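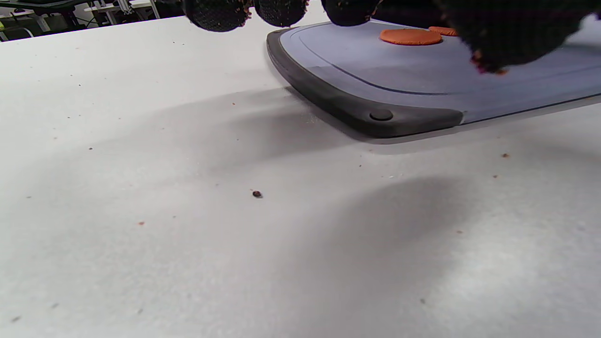

*Slices and a gloved hand at the Grelano club's cutting board.*

Students at Isham's Grelano robotics club say they will have a robot arm slicing vegetables by September. On the evidence of Mon 17 April, it is the students who are doing the slicing.

The project, called Zakaria, asks club members to cut food by hand while their movements are recorded. The cutter wears black gloves with a VR controller on each hand, and cables run off the table. The recordings are meant to teach the arm how to hold a knife. The club wants 200 of them before it lets the arm try. It has 11 it considers good enough to keep.

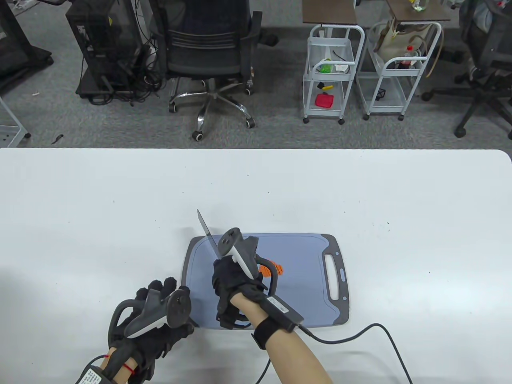
## A long way from the kitchen

The target is the Britildale student challenge, where teams get 4 minutes to produce a plate of even slices with no human help. Last year no team finished. The club's own project page promises "100 per cent hands-free preparation", a phrase that sits oddly beside so much hand work.

There are plainer doubts too. A person cutting in gloves, with a controller fixed to the back of the hand, may not cut the way a cook does. If the recordings are awkward, the arm could learn to be awkward as well. The club accepts the point but has not yet compared gloved cutting with bare-handed cutting. 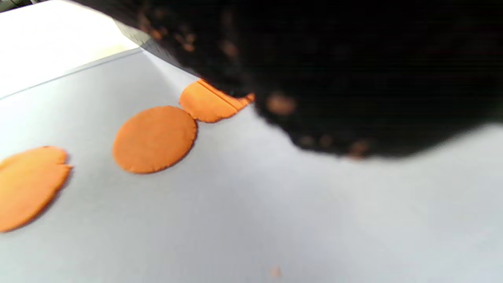 **By Hiu-tung Tang**

Nor has it said how thin a slice should be, or who will judge. Members plan to measure thickness later - a strange order to do things in, when the slices are the whole point. 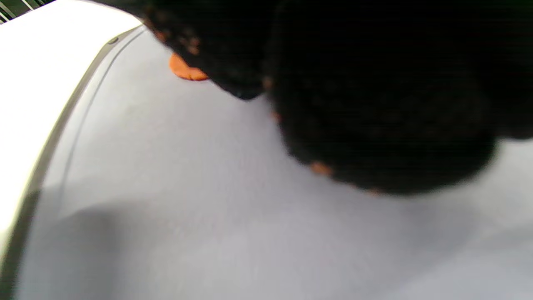 **Hiu-tung Tang**
Schools and clubs reporter

None of this makes it a poor student project. The members are learning to record, sort and throw away bad data, and that is useful work. But the September date looks hopeful, and the club would not say what happens if it slips. Its next open session will again be hand cutting only.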